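4.2 Listing text and booking behavior

The second data set covers 290 small hotels in Altville and Bornport, all rated with 3 stars or fewer. For each property we collected the listing text shown on the Trellex booking site in July, together with nightly rates and guest scores. Listings under 100 words were dropped, as were duplicates posted under two trade names.

Each text was coded for three items: stated distance to a landmark, number of room services named, and use of general praise ("peaceful", "charming"). Two coders worked separately, and differences were settled by a third reading. Nearly 2,000 guest reviews were then matched to the listings by property.

Stated distance was linked to higher guest scores for location in both towns. General praise showed no clear link to any score. The effect of named services was weaker in Bornport, where most hotels list the same set.

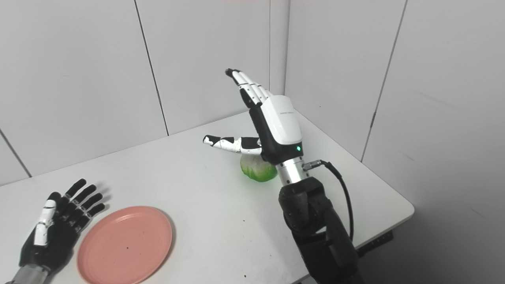 Figure 3. Robotic hand, upright, with thumb extended.

Anouk Van Hecke objected to this reading on an earlier draft, noting that Bornport hotels often copy their service lists from the Martens template and that the lists may not match what guests receive. We therefore report the service results for Altville alone in Section 4.3.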